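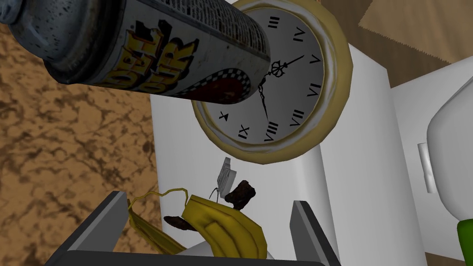

A spray can and a wall clock, computer rendering.

Grelta coating gauge project: progress report to the Llorente fund
Written by Itziar Garrido, Hemville test room

Hi Maite,

You asked for something shorter than last time and I've tried, but there's a fair amount to tell. I'll start with where we are, then the gauges, then the money, and the stuff I'm worried about is near the end (please do read that part, I need a decision on it before October).

Where we are

The loan set is up and running. If you remember, the plan was to build up a small pool of coating thickness gauges that painters and fabricators near Hemville could borrow with a fresh check against our reference foils, so they could stop guessing whether a primer coat was thick enough. We have 7 gauges in the pool now. All of them work on steel and most of them also work on aluminum, and each one goes out in a hard case with a zero plate, a couple of foils and a card that says when it was last checked and how far off it was.

The case foam took forever. I won't go on about it, but the first batch was cut for a different probe and everything rattled. Jianhua recut the lot by hand and they're better than the bought ones.

Since the last report we've logged 1395 readings on our own test panels. That's just our work in the room, it doesn't include anything borrowers took out on site. The panels are mild steel with a two-coat epoxy, sprayed at Niltstead, and we measure the same marked spots with every gauge, then do it again after the gauge comes back from a loan. It's dull work and I love it! You put the probe down, you write the number, you lift, you do it again, and after a while you can tell from your wrist that a reading is going to be bad before it comes up on the screen.

What the readings say

The good news first. On flat panels the gauges agree with each other nicely, and they agree with the foils, and coming back from a loan hasn't shifted any of them enough to matter except one (more on that in a minute). I was expecting to see some drift in the older units and I don't.

Curved work is another story. We bought some pipe offcuts to try, and on the narrow ones the readings come out too high. Anybody who has used these things could have told us that, and Consuelo did tell us, loudly, back when we wrote the proposal. The fix is to zero the gauge on a bare piece of the same pipe before you start. Done that way, the numbers come right back into line. So we've added bare pipe pieces to the loan cases, and the instruction card now has the zeroing step in big type at the top instead of on the back where I had it.

Edges were bad too. Too close to the edge of a panel the readings jump all over the place. We've dropped the edge spots from the comparison and kept them in a separate sheet in case you or anyone at the fund wants to see how ugly it gets.

Surface profile is the part I'd still call unfinished. On blasted steel the gauge is partly measuring the peaks and valleys under the paint, and how you correct for that depends on which method you follow. We've been doing it two ways side by side. They don't give the same answer, and on thin coats the gap is big enough that a job could pass one way and fail the other. I don't want to hand borrowers a card that picks a side until Jianhua has been through the blasted panels again with the replica tape. He's partway through. It's slow, mostly because the tape is fussy and every spot has to be rubbed down the same way, and he's also the one doing the loan check-ins.

The gauge that came back wrong

One unit came back from a fabricator reading low on everything. The probe tip had worn flat on one side – I think somebody had been dragging it across the work to go faster. You really can't do that with a contact probe. We replaced the tip, ran it through the full set of foils and it's fine now, but it was out of the pool for a good while and two people had to wait for theirs.

I did call the fabricator and they were very decent about it. Nobody had shown the night crew how to use it, that's all. So Morenike now does a short walk-through at pickup, and whoever signs for the gauge has to take a few readings on our practice panel in front of her. It takes as long as a cup of coffee. She's also made a version for crews who can't come in, with drawings, and it's really good; I'll send you a copy once she's happy with the page about zeroing.

Borrowers

People want them! The small shops are the keenest, as we hoped. A handrail maker in Niltstead has had a gauge out three times and has started keeping his own log, which he brought in to show us in a binder. He'd been putting on far more topcoat than the job called for and has cut back. A boat trailer repair place had the opposite problem and was going thin on the welds.

What I'd like more of is readings coming back to us. We ask borrowers to fill in the sheet and return it with the case, and so far we have 491 site readings that are complete enough to use. Plenty more came back with no material written down, or no zero check, or in one case on the back of a paint store receipt. Consuelo has cut the sheet down to a single side and taken out the questions that only we cared about. The first ones back on the new sheet look a lot better, though it's early.

Please don't read too much into the site readings yet. They were taken by different hands on different jobs, some on galvanized parts where the gauge reads the zinc and the paint together as one number. We sort those out where the sheet tells us, and where it doesn't they stay out.

Money

Mostly on track. Gauges and foils came in under what we'd set aside, panels came in over, and between them it's close to a wash. The full sheet is with your office already.

The one line I want to point at is the recheck of our reference foils. Everything we do hangs off those foils, and they need to go out to a proper lab and come back with a certificate. I'd budgeted for the set we started with and then we added thicker ones for the heavy epoxy people. The extra comes to $900. I'd like to take it from the travel line, where we've hardly spent anything, if that's okay with you. If it needs a form just send me the form.

The travel line is low since we never made it to the second round of site visits. I still want to do a couple, mainly to watch how people hold the probe when they're up on a lift or reaching around a flange. You learn more from that than from any sheet. There's enough left for those even with the foils taken out.

Things I'm worried about

The room gets warm in the afternoon. Our gauges are fairly forgiving about it, but I've seen the zero creep a little when a case has come straight from somebody's cold truck and we've started too soon. We now let everything sit overnight before a check. That's the right thing to do and it also means each gauge is out of the pool a day longer every time it comes back.

Second, the replica tape work needs a backup person. If Jianhua is out, it stops. I've started learning it and my results don't match his yet, so those don't go in the data. Morenike is going to try as well.

Third, and this is the decision I mentioned: do we open the pool to shops outside Hemville and Niltstead? We've had calls. I'd say yes to anyone willing to collect and return in person, and no to mailing the cases, at least until we've figured out how to do the walk-through over the phone without skipping the practice readings. Consuelo would go further and ship them. She's happy to argue her side with you directly, and she's good at it, so set aside some time.

Coming up

Jianhua finishes the blasted panels and we settle on what the card says about profile. The foils go out once you've okayed the money, and while they're away we'll work from the spare set and do no new comparisons. I'd like to add a short test on powder coat too, as three different borrowers have asked and we've got nothing to tell them.

The panel sheet, the edge sheet and the loan log are in the shared folder under Grelta. If the columns in the loan log look odd, scroll right, Morenike moved the return checks to the end.

Call me any time after 2, mornings I'm on the bench and can't hear the phone.

Itziar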